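Nosow teaching handles, two months in

I was promised a review of these back in May and I've been putting it off, mainly because my opinion kept changing. First week: loved them. Third week: had them back in the box with the tape already on. Now I use them most afternoons and I'd be cross if somebody took them away, so I suppose that gives the ending away.

Quick bit of background if you've not come across them. The Nosow handles are a pair of grips you hold, one in each hand, and whatever you do with your hands the two robot arms do as well. Squeeze the trigger and the gripper shuts. There's a foot pedal to start and stop recording, and at the end of each go you've got a demonstration that you can feed to the training side of things. You do the job over and over, the robot (in theory) picks up the habit. My old way of doing it was the Bamis setup, where you drive a small copy of the arm and the big one follows along, and before that I was pushing the arms about by hand with the motors slack, which is lovely for one arm and a complete pain for two.

Setting up took me an evening. The booklet is fine up to the part about matching the handles to the arms, then it goes vague just when you want it not to. You're asked to hold both grips "in a comfortable neutral position", and my idea of comfortable was obviously not theirs, as the left arm spent its first minute trying to point at the ceiling. Do the matching standing up, elbows in, and do it again if you change your shoes. I'm serious! I swapped trainers for slippers one night and everything was that bit low.

The grips themselves are nice to hold. Bit plasticky, but light, and the trigger has a proper long pull so you can close a gripper slowly instead of snapping it shut. I've got small hands and I can reach everything except the menu button on the right one, which I have to shuffle my thumb round for. Hiếu Khúc tried them for an hour and had no bother with the button at all but hated the strap. You can take the strap off with a little screwdriver. I haven't, as I've dropped the left grip twice and the strap saved it both times.

Now, the driving. For picking things up and putting them down, brilliant. I had tubs being moved from one side of the table to the other within ten minutes of switching on, and my first batch of 200 demonstrations took a lot less out of me than I'd feared. With the Bamis I'd be rubbing my shoulder after half an hour. With these I can sit down between goes and let the arms wait where they are, because letting go of the side button freezes them. That one button is worth a good chunk of the price to me. Shift your feet, scratch your nose, squeeze again and carry on.

Doors are another story. A door swings on a hinge, and your hand has to follow the curve that the hinge wants and not the one you fancy. When you push an arm by hand you feel this straight away, the door more or less tells you where to go. With the Nosow handles you feel nothing apart from a buzz, and the buzz comes late. So you're doing it all by eye, and you end up pulling too straight and the fingers slide off, or you lean on it and the whole appliance shuffles forward. I've been teaching mine the toaster oven, and it's a cruel choice of practice job, with a handle right up at the top of the door and dark glass you can't see much through. Out of my first 23 goes I kept 11. The rest went in the bin.

What helped was slowing the arms right down in the settings (there's a speed slider, it's on the second page, why is it on the second page) and letting one arm do the door while the other keeps well out of it. I'd been trying to be clever and use both. I also stopped looking at the screen and just stood where I could see the gap between the fingers and the door.

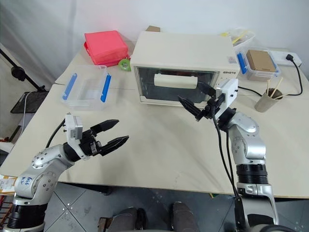 Shireen Joubert reckons I'm being too hard on the buzz and ought to turn it off altogether. Her argument is that a late signal teaches your hands to wait for it, and the waiting ends up in the recordings, so the robot learns to dither in front of the door just as you did. She went without it for a week on a cupboard job and got smoother pulls. I've tried it since and I think she's right about the dithering, though I miss it for gripping, where it does tell me I've got hold of something.

A few smaller moans. The charging lead is too short to use while you're driving. The pedal slides on tiles, so get a bit of rubber matting under it. The software names every recording with a string of numbers, and if you forget to type a label in before you start you'll be opening them one by one later on with a cup of tea and a bad attitude. And the free version of the Ekico player, which is what they suggest for looking back over your recordings, won't show both wrist views at once.

Support were good, I'll give them that. I wrote in about the drifting left arm and Nhàn Triệu got back to me the same evening with a fix that worked (restart the base with the grips switched off, then grips on, left first).

Would I buy them again? For two arms and general tidying, sorting and stacking sort of jobs, yes, without much thought. If your work is all doors, drawers and lids I'd borrow a pair first, or stick with moving the arms by hand if yours allow it. Kagiso Masilela has offered to lend me the older Naidoo grips, the ones with the stiff trigger, so I'll do the oven door again with those and put the numbers up when I've got them.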